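Tabletop Arm, Bench 2: Build Gallery
Fiadzo shared workshop, Ullum. Page updated 29th July. 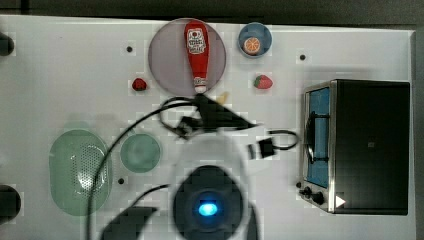
The Drareck is a small tabletop arm built from a kit of printed links and hobby-grade servos, and this page follows it from bare base to working bench. The build took 52 evenings, counting the ones spent reprinting parts. It runs from a desktop computer under the bench over one USB line, with a separate supply for the motors. Control code is our own, written on top of the servo maker's library. The current task set is kitchen pick and place: the ketchup bottle on the mauve plate is the long item, the strawberry is the short one, and the orange slice in the blue bowl is there because a curved rim makes the approach angle matter. The toaster oven stays on the right with its door facing left, toward the arm. The white link smears at the present speed setting with the overhead camera at its default exposure, so the exposure time will come down before any tracking work starts. The status light on the base is blue.

Notes on the build, by section

Base. The base sits at the near edge of the table, on the center line. The first version was held with two clamps and crept under load when the arm was fully extended. The second version is bolted through. Torque the bolts evenly or the base rocks and the calibration is wasted.

Links. Printed in white at 52 percent infill. The upper link was printed 2 times; the first one split along a layer line next to the elbow screw. The replacement was turned on the print bed so that the layers run along the link, and it has held since. Print time is long. Start it before leaving the shop.

Joints. Every servo gets its ID set before assembly. Doing it afterward means taking the wrist apart, which we did. Zero positions are stored in a text file next to the code, with the old file kept under its date.

Gripper. Black, with a pointed jaw. The narrow tip gets in beside small items, and it is less good on smooth round ones. Rubber tape on the inside faces helped for a while and then peeled. We are trying a cast pad next.

Wiring. The weak part of the build. There is too much cable near the gripper, and the long run that goes out to the left and back off the near edge of the table passes through space we would like to use. The plan is a sleeve along the links with one service loop at the elbow. The connector block on the right-hand loop will be moved onto the arm at the same time. Until then, check the slack by hand before any move that turns the base through its full range.

Table. White top, wiped down before each session. Matte would be better under the shop lights. The pale green colander and the green plate beside it are kept to the left of the base and serve as drop targets. The colander is the larger of the two and gets its own release point.

Software. Each taught motion is saved as a list of joint positions with a time step of 400 milliseconds, then smoothed on playback. Shorter steps made large files and no visible gain. A stop key on the keyboard cuts motor torque. The arm drops when that happens, so keep a hand under the elbow if it is raised.

Known problems
Wrist servo buzzes when holding still. Lowering the gain quiets it and costs some accuracy.
Backlash at the shoulder, worse after a long session.
Playback drifts if the arm was powered on away from its rest pose.
The long bottle can turn in the jaw when it is picked up away from its middle.

Parts still to buy
Braided sleeve, 7 mm.
Spare wrist servo.
Soft pads for the jaw.
A longer motor supply lead.

Next
Oven door motions are planned for September, starting with the handle only and the oven unplugged. The Brevside group has asked for the link files; they will go up with the bolt list once the elbow part has been redrawn. The files on the shop drive are the old version, so do not print from those.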